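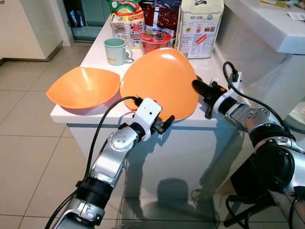
2. Test setup and method

Our project compared two sets of gripper fingers on the same pair of arms. Set A is the standard flat finger that came with the Stilex gripper. Set B is the Veloso finger, which has a softer pad and a slightly wider contact face. Everything else stayed the same: the arms, the Tromer controller, the closing speed and the operator for each block of trials.

The task was to lift one edge of an orange square-rimmed bowl with the left arm, bring the right arm in as support, and set the bowl back down flat. We chose this task in March after our advisor pointed out that most of our earlier tests used boxes, which are easy for any parallel gripper. A bowl has a thin rim and sloped sides, and the finger has to come in at the correct angle or it slides up the wall.

We left groceries and a mug on the counter during the trials. With a bare counter the operator can swing the arms wide, and our first results were too good for that reason. Shivam Rawat ran the arms for the first half of each block and Julián Zabala for the second half.

A trial was marked as a failure if the bowl dropped, if it turned in the grip so far that the second arm could not reach it, or if anything else on the counter was knocked over. Small slips that the operator could correct were written down but not marked as failures.

2.1 Number of trials

We logged 642 trials. After removing the ones where the controller lost its connection or the operator stopped early, 477 were left. The large number of removed trials is mostly from the first two sessions at the Wernthorpe lab, before we replaced a bad network cable. We did not try to save any of that data.

3. Wrist camera

The head camera was enough for the approach but not for the grasp itself. Once the fingers are near the rim, the arm or the bowl often blocks the view. We added a small camera at the wrist and set its exposure by hand, because automatic exposure kept changing as the arm turned toward the windows. 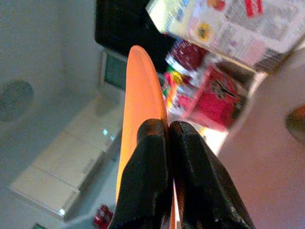
Finger wear was the result we had not planned to measure. We started the comparison with used fingers and assumed that the surface coating would not matter much on smooth objects. The wrist camera is close enough to show the chipped black coating on the fingertips, and after looking at those views we began checking the tips before every block. We also started a wear log with one line per block – finger set, operator, and any new chips. The log is short and was started late, so we can't say how wear affects the grip. A later group could test this with one new pair and one worn pair.

The wrist view has its own problems. It tilts with the wrist, so the room appears at an angle and the operator has to get used to it. Julián preferred to keep it on a second monitor and look at it only when closing the fingers. Shivam used it for the whole approach and was slower at first.

3.1 Delay

We set a limit of 200 ms for the delay between the camera and the monitor. In 19 trials the delay went over the limit. Those trials are marked in the data file and were kept in the comparison.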